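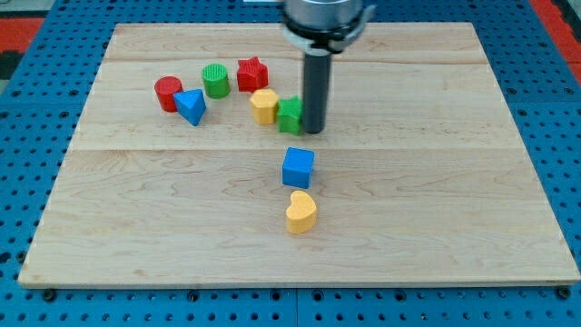 *Figure 1. Maple board and coloured shape blocks on the perforated table.*

**Unit 4: Sorting and naming solids (notes for Room 201)**

Please read these notes before the practical. They follow the lecture of Martti Ahonen, with some additions of mine from the tutorial. The mistakes are mine also.

## Face and solid

Many students say "circle" when they look down on a cylinder. From the top we see only one face, and the red cylinder in Figure 1 has a circular top, but the block itself is a cylinder. In your notebook, please write both words:

- **Face:** the flat shape you see from one side (circle, star)
- **Solid:** the whole body (cylinder, star prism)

A star prism has the same star at the top and at the bottom, with straight sides between. The green star block is called "star-shaped" in our lists, and this is enough for the first exercise. Use the full name from the second exercise on.

## Sorting

Choose one rule and write it down before you touch the blocks. Colour is the easiest rule, but it tells us nothing about geometry. Martti prefers that you begin with "curved side or no curved side". A cylinder goes in the first group. A star prism goes in the second group, although it has many corners and looks more complicated.

If you change the rule in the middle, start a new table. Do not erase the old one.

## Position words

The seams of the board run across it, so they are useful as reference lines. Say "behind the middle seam" or "in front of the middle seam", and always say from which side of the table you are looking. "Near the top" is not clear, because it can mean the far edge or the upper face of a block.

## To hand in

1. One sorting table, with the rule as its title.
2. A sketch of the board from above, with the seams drawn in.
3. A short paragraph (around 17 lines) using the words face, edge and solid.

Rellen chapter 4 has the vocabulary list. Questions about marking go to Toàn Lâm.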